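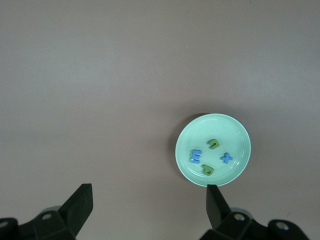
The letters dish from the wrist camera, Pletthorpe lab visit

I finally got myself over to the open day at Pletthorpe, and I'm so glad I did! I write planning code for warehouse shuttles all day, so a whole afternoon of looking at somebody else's software was my idea of a treat (my family had other plans and went to find the café).

The lab has 4 benches, all running the same control stack, which they call Lindora. I spent nearly all my time at the one with the foam letters. The task sounds like nothing. You type a letter, the arm goes to the dish and picks that letter out. They had the wrist view up on a big monitor and I got properly hooked on it, because you see just what the software has to work with: two black fingers at the bottom, a lot of plain tabletop, and a little mint green dish over to the right with the letters in it, two green and two blue.

One of the blue ones had a few of us arguing. I said E, the chap next to me said it was an m on its side, and the software keeps both answers open as well, with a score for each, until it has had a look from another angle. I liked that a lot. Ours at work picks one and charges ahead. The green ones on the green dish are the harder job for finding edges, and they told us the first version, trained on 500 pictures, kept losing them against the dish. The newer one leans more on the thin shadow each letter casts.

Then the planning side, which is my bit! Each grasp gets 240 milliseconds of planning time. It tries a spread of finger angles, throws out any where a fingertip would catch the raised rim, and ranks what's left by how much room there is round the letter. You can watch the candidates drawn as little lines on a second screen, going grey one after another. I asked what happens if they all go grey, and the answer was that it nudges the dish and starts again, which got a laugh.

The logging tool is called Hasudex and I want it. You scrub back through a run and the camera view, the joint positions and the planner's choices all move together. The run I played with was number 217, and I found the exact moment the planner changed its mind. At our place that would be a morning with three text files open.

Getting there was easy enough, I changed at Tunstall and walked the rest. Wear a decent coat, as the queue is outside. The next open day is in March and you do need to book.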